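19 April 2023, lyrics desk notebook

Morning mostly lost to the Fodisska complaint. For anyone picking this up cold: a listener group wants the single "Krūmiņa" pulled from daytime radio because the second verse mentions pills, and Sandrine Vidal asked me to go through our whole sheet of flagged songs so she has something to say at the hearing. There are 287 songs on the sheet. I got through 28 before lunch and my eyes were crossing.

First grumble: whoever set up the sheet (me, I think, two coats of paint ago) put "mentions a drug" and "encourages a drug" in the same column. They are wildly different things! A song where the singer's brother dies of it gets the same tick as a song that's one long party. I've split the column and am going back over the ones already ticked. Of the 28, I'd move 18 to plain "mentions". Laimutė Luik disagrees with me on a couple and has put her initials next to them, fair enough, we'll play them out loud together and see who blinks.

Second grumble, the translations. Losbridge sent theirs over as printed lines with no audio, and you simply can't judge tone from that. The chorus of the Fodisska song reads like a dare on paper. Sung, it's so weary that I can't imagine anyone taking it as an invitation. Deividas Sproģis reckons the regulator only ever reads the paper version, so we should write a note on delivery next to each disputed line. More typing for me, but he's right.

Rang Austra Hunt at Nuvness about what the old rule says. She read me the clause over the phone and it does say "as a whole", so a single line oughtn't to sink a song. I've asked her for a copy, must chase it.
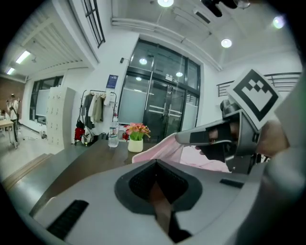
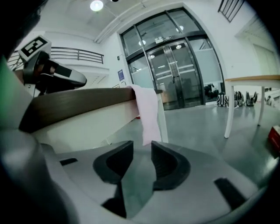
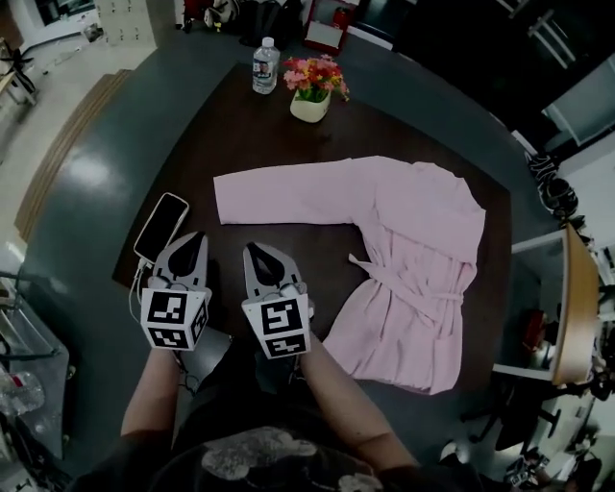
The video is a separate headache, and I wish people would stop folding it into the argument over the words. The complaint quotes a line from the song and then describes a shot from the video as if the singer wrote both. I'm keeping a second tab for pictures, with its own rules, and each entry says plainly what's on show before anyone gives an opinion. I tried the wording out on Eglė Kairys with "pink bathrobe spread on a dark brown table, belt tied loosely, black smartphone by the end of the sleeve" and she said good, dull, do them all like that. Dull is what we want for the hearing. The moment you write "suggestive" you've done the complainant's job for them.

To do: finish re-sorting the drug column, chase Austra for the clause, book the listening room with Laimutė. Also find out if the radio edit drops the second verse altogether, as Sandrine thinks it might, and if so which version the group heard.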